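Plaid tablecloth

A plaid tablecloth is a table covering with a pattern of crossing bands and stripes, usually in two to five colours. It is one of the most widely used household cloths, and one of the most cheerful. 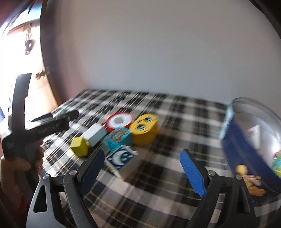 The pattern goes by several names. In Canada "plaid" covers nearly everything with crossed stripes, while Australians are more likely to say "checked" or "tartan". Weavers are stricter. To them a check is a plain grid of even squares, as in gingham, and a plaid has bands of different widths with finer lines running through or beside them. Shops mix the words freely and so do most families.

Pattern and colour

Every plaid is built from a repeat, the full run of stripes before the order starts again. In a balanced plaid the repeat is the same across the cloth as it is down it, so the blocks come out square. Where two bands of one colour cross, the colour is solid. Where different colours cross, the eye blends them, and this is the lovely trick of the whole thing: a cloth woven from only black and white yarn has a grey in it that was never dyed.

Black, white and grey plaids suit pale rooms and hide a good deal of daily wear. Many have a pinstripe in a warmer colour, often yellow or red, thin enough that it disappears from across the room and then turns up again when you sit down to eat. Red and white remains the picnic favourite. Green and red comes out in December and, in plenty of homes, stays on until the end of January.

Woven and printed cloths

In a woven plaid the yarn is dyed first and the pattern shows equally on both sides, so the cloth can be flipped when one side gets marked. In a printed plaid the design sits on the face only and the back is paler. A quick way to tell them apart is to turn up a corner. Printed lines may also wander slightly off the grain, and once you have noticed a crooked one it is very hard to stop looking at it.

Cotton is the classic fibre. Linen is heavier and gets better with age, polyester blends dry fast and need little ironing, and wipe-clean cloths have a coating over a fabric base.

The Gerdale check

The mill town of Gerdale gave its name to a dark plaid with wide black bands edged in white. It was first woven as blanket cloth and moved to the table when the blanket trade slowed. The mill's surviving pattern book lists it as number 1122, with a lighter summer version at 2784. Both were sold by the yard in the harbour shops at Skarport, where people hemmed their own, and old Gerdale cloths with wonderfully uneven hand-sewn edges still come up at church sales there. A later version in Tenunix, a crease-resistant blend, lost the soft feel of the original but was very popular with cafes.

Size and hanging

The part that hangs over the edge is called the drop. A short drop is usual for everyday meals and leaves room for knees. Longer drops look splendid at a formal dinner and are a poor match for toddlers. Plaid makes laying the cloth easy - line up one stripe with the table edge and the rest follows.

Other uses

A table with a cloth on it rarely serves only for meals. It is a place for homework, card games, jigsaw puzzles, seed sorting and toys of every kind, and the cloth softens the noise and saves the top from scratches. Children are quick to see roads in the stripes and paddocks in the squares. Board game players are fond of them too, though small dark pieces can be maddening to find on a black band.

Care

Most cotton plaids can be machine washed in cool water. Dark dyes may run in the first 2 or 3 washes, so new cloths are best done alone. Drying in shade keeps the black from going brown.

See also: Gingham, Oilcloth, Table runner, Tartan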